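Marble counter keeps getting dull rings

We put in gray marble at the Ventura rental in November and I already have 2 dull rings by the sink. Dish soap does nothing. Is it ruined?

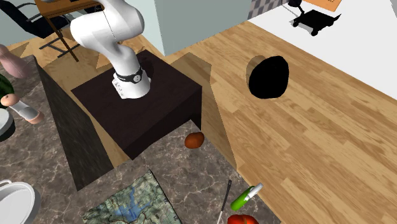
Filed under: Kitchen > Stone and Tile

Dritwood
Those are etches. Acid ate the polish, so there is no stain to clean. Marble polishing powder, damp cloth, patience. For deep ones, wet sand at 3000 grit first. Stop buying lemons.

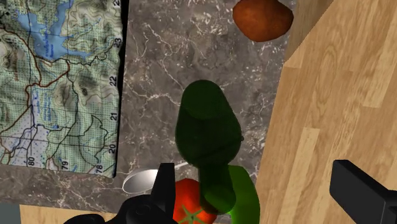 Wukeck
Sealer won't prevent it either, whatever the $70 bottle implies. I own three bottles.

Gastotura
try toothpaste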